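Printing for people who already have a computer

2019-12-03
By Stela Bălan
Print this article
Email this article to a friend
Reading time: 7 minutes

Birsen Karabulut wants me to know, before I have taken my coat off, that she does not sell "green" computers. She sells old ones. I had come to the Wenia workshop in Saditville with a page of questions about the environment, and she looks at the page as if it were a parking ticket.

"Put that away for a bit," she says. "People come in with that and we talk for an hour about polar bears, and then they buy something new."

Wenia takes servers and workstations that offices have finished with, strips them, tests the parts and builds them back up for smaller customers: schools, a dental practice, a firm that prints labels. I had read the leaflet. The leaflet says that a processor "has no wear" and that a refurbished machine is "every bit as good as new". I do not believe leaflets, and said so.

"I didn't write it," says Karabulut. "Grigore wrote it."

Grigore Matei, at the next bench, does not deny this. He has been with the workshop since April and handles sales as well as some of the stripping, a mix of duties that I would have kept apart. I ask him how anything can have no wear.

"There's nothing moving in it," he says. "A fan wears out. A hard drive wears out. A processor sits there."

"It gets hot and it gets cold," says Karabulut, without turning round.

"Yes, all right, it gets hot and it gets cold."

"For years."

"For years," says Matei. "And at the end of it, it mostly still works. I've had hardly any dead ones that weren't killed by somebody's thumb."

The thumb comes up a good deal at Wenia. A server processor is a flat thing with a metal lid, the heat spreader, and on the other side a field of tiny contacts. The lid can take a fair amount of handling. The contacts should not be touched at all, and the socket on the board that meets them is worse, being full of fine springy pins that bend if you breathe on them with the wrong attitude. Karabulut says she would sooner lose ten processors than one good board, because processors of that age are cheap and the boards are not.

So hold it by the edges. That is the first rule, and she repeats it to me three times although I have no intention of touching anything. The second is to read the lid before you do anything else.

"People guess," she says. "They look at the sticker on the outside of the case. The sticker is what was in it on the day it was sold. Somebody may have been in there after that. You read the chip."

I try reading one. The print is small, grey on silver, and at arm's length I can get the maker's name and not much more. Matei tilts his head and rattles off a model number from the one he is holding. I ask to check it. He passes me a magnifier, a little coldly, and he is right. 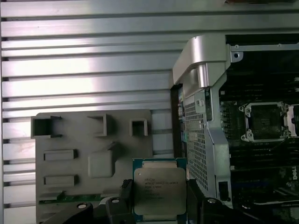

The lettering on the lid: a Xeon, by the look of it, with the finer print harder to make out.

What the lettering does not tell you is how hard the thing has been worked, and this was the question I had really come with. If I buy a second-hand car I can look at the mileage. What do I look at here?

"Nothing," says Karabulut.

Matei starts to say something about testing and she lets him. Every processor that goes back out is run under full load, he explains, with the temperature logged, and anything that throws an error is scrapped. I ask how long the test lasts. He says overnight. I ask whether overnight tells you much about a part that a customer will want to run for years. He says it tells you it isn't broken.

"That is a different claim from 'every bit as good as new'," I say.

"Yes," says Karabulut. "It is."

There is a silence here that I enjoyed and Matei did not.

To be fair to him, the numbers he produces next are better than I expected. He keeps a notebook, an actual paper one, of everything that has gone out of the door and come back. Of the last 311 machines, 2 were returned with a processor fault. He is proud of this. I point out that it only counts the customers who bothered to complain, and that someone whose machine is merely slow may simply put up with it. He says slow is not a fault. I say it may be to them. We leave it there.

The power question is harder for Wenia, and Karabulut does not try to get out of it. Old server parts are thirsty. A workstation built around one will often use more electricity to do the same job than something new and modest would, and for a machine that is left on all day that adds up. Customers seldom ask.

"If they ask, I tell them," she says.

And if they don't?

"Then Grigore sells it to them."

Matei says this is unjust. He says that he always asks what the machine is for, and that he has sent people away. I ask for an example and he gives me one, a man who wanted a two-processor server to keep his family photographs on. Matei sold him a second-hand office desktop instead. "So you didn't quite send him away," I say. He concedes that the man left with a computer.

I spoke to one customer by telephone afterwards. Jennylyn Navarro runs the label-printing firm, Vitent, and has three Wenia workstations. She had no views on wear. "They're loud," she said. "You get used to it. They cost me less than one of the new ones would have." Had anyone mentioned the electricity? She thought about it. "I think there was a sheet." Had she read the sheet? She had not.

The other half of the trade is the boards, and the plastic that goes with them. Server makers like to cover the inside of a machine with moulded ducts and shrouds, which steer the air from the fans over whatever gets hottest. They look like packaging. Matei says that new starters throw them away, and that a machine without its shroud will run perfectly well on the bench with the lid off and then cook itself in a cupboard. Wenia now keeps a shelf of them, sorted by the model they came out of, with the numbers written on masking tape. Some of the tape has come off. I ask what happens to those.

"They live at the end of the shelf," says Karabulut, "until Smaranda has a quiet afternoon."

Smaranda Anghel does the matching. She is the only person in the building who seems to like this job, and she will tell you which clip has snapped off which cover and whether it matters. It usually doesn't, she says. I ask if the customer is told about the snapped clip. She looks at Matei. Matei says it goes on the invoice. Anghel says, "Since when?" and he says since the summer, and she says good.

I was also shown the stock system, which is called Ilie. It is a spreadsheet. It gives each part a number, and the part I was shown on the screen was number 3143, a processor, listed as tested and ready. We went to find it. It was in the right drawer, in the right tray, in an anti-static sleeve. I had rather hoped it wouldn't be. Karabulut was visibly pleased, and suggested I put that in.

What I could not get from any of them was a straight answer about where the unsold parts end up. They go to a recycler, says Matei. Which one? It changes. Does anyone visit? Karabulut says she visited the last one, once, and that it was tidy. She does not say more than that and I don't think she knows more than that. For a firm whose leaflet has a leaf on it, I thought it was thin.

"It's a fair point," she says. "I don't like the leaf either."

Whose idea was the leaf? Matei is suddenly very busy with a screwdriver.

I ask Karabulut whether she would put one of her own processors in a computer she cared about. She says the workshop's accounts run on one. I ask whether there is a backup. There is, she says, and it is on a new drive, bought in a shop, in its box until the day they plugged it in.

"Drives I buy new," she says. "I'm not mad."

The leaflet lists refurbished drives on its second page, from Wenia, with a guarantee. I read her the line. She takes the leaflet from me, reads it herself, and calls across the room for Grigore.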